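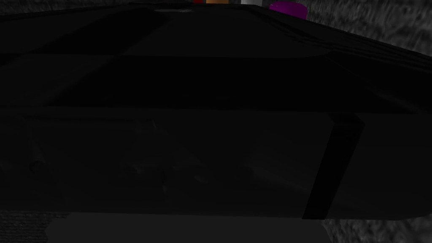
Subject: Re: [kidsbooks-trade] Foltetti counting and alphabet treasury
Date: Mar 6, 2024

On the list last month, a member wrote:

> Has anyone else had a look at the new Foltetti treasury, the one with the
> numbers, the ABC section and the rhymes all in one volume? The Katden
> flyer says it covers everything a child needs before school and that
> "early trials" had kids counting to 20 within 8 weeks. I'm thinking of
> ordering it for our preschool shelves and maybe a second copy for the
> story corner. The colours looked lovely on the flyer. Any reason not to?

I can think of a few.

I borrowed a copy in February and read it right through, which I doubt the person who wrote the flyer did. First, the trials. Who ran them? How many kids, and how old? The flyer doesn't say and neither does the book. I emailed Katden to ask and got back the same flyer as an attachment. Most four-year-olds who have any book read to them every night for 8 weeks will get better at counting, and I'd have thought a publisher would want to rule that out before printing the claim in orange type.

Second, it's 90 pages, and a good many of those are recycled. If you still have the old Raltard board books (the farm one and the one with the buses) put them beside it. The number rhymes are the same rhymes with the animals changed. Seven used to be seven hens and is now seven otters, and "otters" doesn't scan where "hens" did, so you trip over it every time you read it aloud. I tried it on two groups and stumbled both times.

The alphabet part is weaker again. X is for "fox", with the x at the end in bold. Fine, plenty of books do that. But Q is for "quoin", and I had to look that up myself. I'd like to meet the child who asks for that page again.

As for word meanings, there's a list at the back with definitions longer than most of the verses. "Enormous: of a size exceeding what is usual." Read that to a three-year-old and see how you go.

What I did like: the paper is heavy, the spine seems well sewn, and the bedtime poem near the end is a good one – I'd happily use it on its own. The pictures are cheerful enough, though my copy had the colours slightly off on the number pages.

If your budget only stretches to one, I'd look at the Onuoha counting book before this. It doesn't promise anything on the cover. Our branch copy is shelved as 2684 in the picture book run if anyone local wants to put a hold on it, and it has been rebound once already, so somebody's reading it.

Happy to be told I'm wrong by anyone who has used the Foltetti with an actual group for longer than I did. I'd also like to hear from anyone who got a proper answer out of Katden about those trials. Please reply to the list so the rest of us can see it.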